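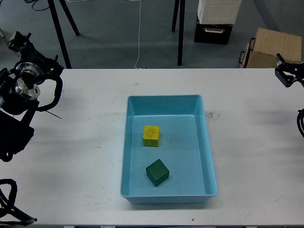
Two wooden cubes in a blue tray.

I have a drawer in my kitchen with 9 phone chargers in it, and I can tell you where maybe two of them came from. I bring this up because my building just got a new storage place across the street, one of those Povness units with the orange doors, and half my neighbors signed up in the first week. I get it, I really do. I walked over there myself, got quoted $103 a month for a space the size of a bathroom, and stood there doing math on my phone like a fool.

A hundred and three dollars a month! To visit a bread machine!

I think we've gotten storage backwards. We buy the bin first and then go looking for stuff to put in it. I did this in May at a closet shop called Vundora, where I spent a happy hour picking out trays and baskets – all matching, very calming – and came home feeling like a person with her life together. By the weekend every one of them was full, and my closet held exactly as much junk as before, plus the trays.

My mother kept a family of five going out of one hall closet. When something new came in, something old went to the cousins or out to the curb, and she didn't lose sleep over it. I used to think she was a little cold about it (she gave away my roller skates, and yes, I still bring it up at Thanksgiving). These days I think she just liked being able to find the scissors.

So I said no to the orange door. I'm doing one shelf a week, and if I haven't touched a thing in a year it goes. The bread machine went on Saturday, to a guy down the hall. He's already asked me where he should keep it.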